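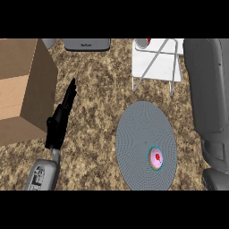

About Brinano Riders

Brinano Riders is a motorcycle racing school on the edge of Lovovbridge, and we have been teaching people to go around corners properly for longer than most of our bikes have been running. We started with 2 tired old Morelli twins and a borrowed trailer, and a great deal of hope (and tape!).

These days we look after roughly 2,000 riders a season, from folks who have never been on a track to club racers chasing a few tenths. Our home is the Hamance circuit, a friendly, bumpy little place with one very long left-hander that everybody complains about and then asks to ride again.

We keep our groups small, we talk a lot over lunch, and we will happily go over your braking with you until the lights go off in the paddock. You don't need a fast bike. You don't need your own leathers either, as we have plenty to lend in most sizes, though the bigger boots do go early in the day.

Our season opens in March. If you are wondering whether you're ready, or too old, or too slow, please just call the office or stop by and have a coffee with us. We love to talk bikes, and we'd be glad to show you around the workshop while you're there.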